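Two hands are harder than one hand twice
Posted in January, filed under: planning, coffee, regrets 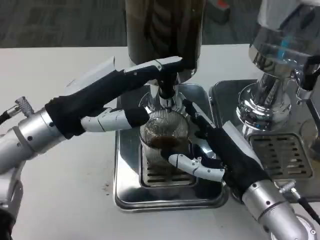 I have spent most of this month on a function called release_ok(). It returns true or false. It is 11 lines long, and I would not like to tell you what I am paid per line.

Some background for those who came in from the post about timestamps. At Ralesby we write the layer that sits between "somebody has decided what the robot should do" and "the motors do it". Ours is called Skondirent, a name picked before I joined and which I have now had to spell over the phone more often than my own. You give it a task as a set of steps with conditions, it works out which arm does what and when, and it complains if it can't. The complaining is the mature part of the product.

The coffee task was meant to be a small one. Hold a glass under the grinder spout, get ground coffee into it, take it away. Štěpánka Paulík wrote the first version of the plan in an afternoon and it looked lovely on the screen, a tidy little tree with the left arm down one side and the right arm down the other. The left deals with the grinder. The right deals with the glass. They meet at the end, like a divorced couple at a graduation.

The trouble is that the tree says nothing about the space in between. Each arm had its own path and each path was fine. Run together, the left fingers wanted to be stretched out towards the glass at the very moment the right fingers were curling round the bottom of it. Our collision checker did know about this. It knew so well that it refused every plan it was offered, 966 of them in one overnight batch, and wrote the same line in the log for each. I came in to a file that read like a child doing lines after school.

So, padding. Every planner of this sort blows up the shapes of things a bit so that near misses stay misses. We had one padding value for everything, which is sensible if you're moving boxes about and hopeless if the whole job is to have ten fingers in a space the size of a grapefruit. We now have 4 classes of contact: never, brushing, resting and gripping. A finger and a glass may be resting. A finger and the other hand's finger may be brushing, briefly, with a speed limit. A forearm and anything at all is never. You write this down in a table and the planner looks it up, and I am told by Miloslav Michalík that this is how he did it at Pravex years ago. He waited until I had finished before mentioning it.

Then there is seeing. I'll say this plainly for anyone thinking of doing perception work on coffee equipment: it is a room full of mirrors with a glass in it. The neck of the grinder is chrome and curved, the other machine next to it is chrome and curved, the trays are steel, and every one of them shows you a small bent copy of the robot's hands. Our hand tracker found 3 hands for a good part of one morning. The third one was very stable. It had better confidence than the left.

We fixed that the dull way. The arms know where their joints are, so the expected position of each hand gets worked out from the joint angles first, and the camera is only allowed to nudge it a little. Anything hand-shaped outside that bubble is thrown away. It's the sort of fix that makes the people who trained the tracker go quiet in the meeting.

The glass is worse. It's clear and it has a faceted pattern on the side, so the edges we get are mostly edges of the pattern. I tried fitting a cylinder to it and got a cylinder, somewhere. What works better is to wait for the coffee. A brown heap is a lovely thing to look for: it's dark, it doesn't shine and it sits in the bottom of the glass, so once there's a bit in there you can tell rather well where the bottom of the glass is. This does mean that the robot is surest about the position of the cup when the job is nearly over. Štěpánka put this in the notes as "known limitation". I had it down as "life".

Which brings me back to release_ok(). The question it answers is whether the left hand may now let go of the grinder. The plan used to say "when the right hand has the cup", and "has" turned out to be carrying a lot of weight. Has it in view? Has a finger on it? I now ask for two fingers reporting force, on different sides, steady for a set time, and for the left hand not to be moving when the question is asked. That last bit cost me three days. If the left hand was already drifting away, the check would pass on the strength of a contact it was itself about to undo.

There is still a case I don't like. If the right hand's grip settles while the check is running, the timer starts again, and with a nervous enough controller it can start again for ever. Both arms then stand there holding on, very politely, each waiting for the other. Miloslav calls it the Michalík deadlock because he found it first. I have put in a timeout, and a comment above the timeout saying sorry.

Next job is the table file. Štěpánka wants the contact classes to live with the objects and I want them to live with the task, and we've each written a document. Hers has diagrams. I'll put up whichever version survives, along with the bit of code that draws the padding on screen in colour, which is the only part of this anyone has asked me for.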